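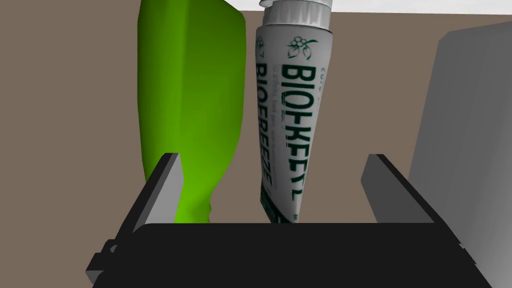

House rules for simulated pick and place, version 2

Posted May 15, 2025 in Bench notes, Standards

OK so I promised this in February and then didn't do it. Typing fast before the next batch of runs finishes, so excuse the state of it. These are the rules I use when I set up, run and grade sim episodes. Version 1 was a text file with mostly swearing in it.

Who it's for: people doing small scale manipulation work, one or two arms, household stuff on a surface, policy in the loop. If you're running a factory cell you have real standards and real lawyers. Go read those.

Background, quick. I do evaluation work on a project called Clalia. Scenes get built in Trakivora, which is our in-house scene tool, and the scoring goes through a thing called Rernetti that I wrote in a bad month and now everybody depends on. Last winter we had 2,000 episodes graded and then had to throw out a big pile of them. Not a policy problem. A bookkeeping problem. Different people had different ideas about what "done" means. So, rules.

Before the run

Write down the task sentence first. Exactly the words the policy gets. Not a paraphrase. "Put the tube in the box" and "place the tube inside the box" are two different tasks as far as your log is concerned, and if you mix them you'll be sorry later.

Name objects by something a stranger could pick out. Color plus shape, or the printed name if there is one. A bright green bottle next to a Biofreeze tube is a good pair for this, you can say "green bottle" or "Biofreeze tube" and no one will ask which. Asset IDs go in the config, never in the task sentence. I have seen "pick up obj_b" in a prompt. Please no.

Check your textures for mirroring. Printed labels get flipped all the time when a mesh is unwrapped lazily, you end up with the brand name once the right way and once backward on the same tube. Matters if your policy reads text at all. Doesn't matter much if it doesn't. Either way put it in the scene notes, because someone is going to find it in six months and think it's their bug.

Fix the random seed and log it. Log the physics timestep too. And the gripper friction. I know it's in the config. Log it anyway, configs get edited in place by tired people (me).

Keep neighbors close sometimes. If every object stands alone with a mile of space on each side you're testing nothing. My rule is that at least part of each batch has two upright things close enough that fingers have to make a choice. But don't make it impossible, there has to be a grasp that exists. Try it by hand with the teleop before you blame the model for failing it.

Start pose. Same start pose for all episodes in a batch, or a logged random one. No "I just nudged it a bit so it wouldn't clip". That's how we lost a whole afternoon.

During the run

Hands off. No pausing to look closer. Pausing is supposed to be harmless, and in Trakivora it mostly is, except one build where the contact solver woke up grumpy after a pause and everything jumped. So the rule stays even though the bug is fixed.

No early stop because it "obviously" failed. Let it hit the time limit. Some of the most useful episodes I have are ones where the first grab was terrible and the thing recovered. If you stop those you teach your scoring that recovery doesn't happen.

Save the wrist view and the wide view both. Disk is cheap. The wrist view tells you what the fingers are up against, and it tells you nearly nothing about whether the other arm is waving a container around in the air. The wide view does the reverse. I don't accept a grade from anybody who watched only one of them.

Both arms get logged even when the task is for one arm. Someone argued with me on this. But the idle arm is not idle, it drifts, and if it bumps something I want the joint angles.

Speed limits stay on in sim. I'm stubborn on this one. A policy that gets used to moving at silly speeds because nothing breaks is going to be a nightmare when you port it. We use the same joint velocity caps we'd use on hardware and the same force caps on the fingers. If it can't do the task inside the caps then it can't do the task, write that down and move on.

Same goes for workspace bounds. Draw the box where the arms are allowed to be, including above. People forget above. Arms go up a lot more than you'd think, and on a real robot up is where the cables and the lights and somebody's head are.

Grading

This is the part that went wrong last winter so it's the longest part, sorry.

Grade the end state against the task sentence and nothing else. Not against what you hoped. Not against how nice the motion looked. We have three grades, pass, partial, fail, and partial needs a written reason or Rernetti bounces it.

Partial is not a mercy grade! Partial means a step named in the sentence was completed and another one wasn't. If the sentence has only one step there's no partial. It's pass or fail.

"On" and "in" are different. An item lying on top of a box isn't in the box. Sounds dumb to write that down. It was the biggest single source of disagreement between graders, by a lot. If you can't tell from your views, grade it "unclear" and ask for the contact log. Do not guess.

Objects held in the air don't count as placed. Also don't count as dropped. If time runs out and an arm is still holding the container up, that's the end state, and you grade that.

Floating bits get flagged. If there's a fragment that looks like it's hanging next to something with nothing under it, set the physics flag on the episode and keep going. Could be a fast falling thing caught mid step, could be a real solver glitch, you can't know from one frame and it isn't your job to know. The flag sends it to whoever owns the scene.

Two graders per episode on anything that ends up in a report. They don't talk to each other first. Where they disagree a third person looks. Our agreement before these rules was embarrasing. After, it hit 80 percent on the first pass, which is still not great but I can live with it and most of what's left is "on" vs "in" again.

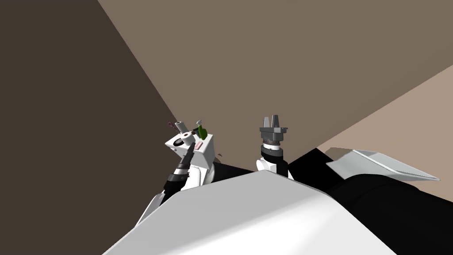

Two arms, extra rules

Everything above plus the following.

Say which arm is meant, or say that it doesn't matter. "Left" means the robot's left. Always. Put it at the top of your sheet in big letters. Half the graders will look from a camera that faces the other way and flip it in their heads.

An empty gripper with the fingers open is a state and it should be written down like one. I used to leave that field blank when nothing was held. Then blank meant both "empty" and "grader forgot". Now it's holding, empty-open, empty-closed. Three values, no blanks.

If one arm is lifting a box with things on top, log each thing separately. Don't write "box and contents". A bottle standing near the corner and a mug or can lying at an angle are going to behave differently the moment that box moves, and you want to know which one left first. If you're not sure if it's a mug or a can, write "white cylinder" and look up the asset later. Better a vague name that's true.

Tilt. We log the tilt of any carried container. Cap is 15 degrees for tasks where the sentence says keep it level, no cap otherwise. Don't invent a cap after the fact because the run looked sloppy. If the sentence never said level then tilted is fine. If you don't like that, go fix the sentence for the next batch.

Arm to arm distance. There's a minimum and the scene owner sets it, it depends on the robot. Going under it is a safety mark, even when the task passes. Safety marks and task grades are separate columns and they stay separate. A pass with a safety mark is a pass with a safety mark, it doesn't become a partial.

Body contact, same deal. Arm touches the robot's own shell, safety mark.

Camera on the head or body: check what the shell hides. Ours sees a good amount of its own torso in the lower part of the view, which is normal, but it means there's a dead zone close in. Anything that ends up in the dead zone gets graded from another view or gets marked unclear. I'd rather have twenty unclears than one made up pass.

Plain backgrounds

Got a question on this from someone at Sharifi, who do a lot of the scene reviews for us. Are flat untextured walls OK? Yes for grading and for debugging. Flat brown wall, flat beige whatever, great, you can see the edges of everything and the renders are quick. No for claims. Don't report a number from plain scenes only and let people think it holds in a kitchen. Put "plain background" in the header of the table. Two words. Takes no time.

Same with lighting. Even light with hardly any shadow is easy mode. Use it, label it.

Reporting

Report every episode you started. Crashed ones included, own row.

Give the time limit. Give the caps. Give the task sentences word for word, all of them, in an appendix if it's long.

Don't pick the prettiest clip for the top of the page without a failed one under it. I got this from a reviewer who was pretty rude about it and also right.

If rules change mid batch, the batch is over. Start a new one with a new number. I dont care if it was nearly finished.

Stuff I haven't sorted out

What to do with soft tubes. Our sim treats them as rigid, so a squeeze is just a squeeze, and the force cap ends up doing a job it wasn't meant for. For now, force over the cap on anything that would be squeezable in real life gets a safety mark. Bit of a hack.

Regrasps. How many before it's a different kind of failure? No rule yet, we just log them.

Also whether graders should see the policy name. I say no. Rernetti still shows it in the page title and I haven't gotten round to hiding it. On the list.

Version 3 when I have it. If you use these and something is wrong or missing, comments are open, and tell me which rule, theres a lot of them now. Batch just finished, gotta go grade.

Filed under: evaluation, sim, two-arm, grading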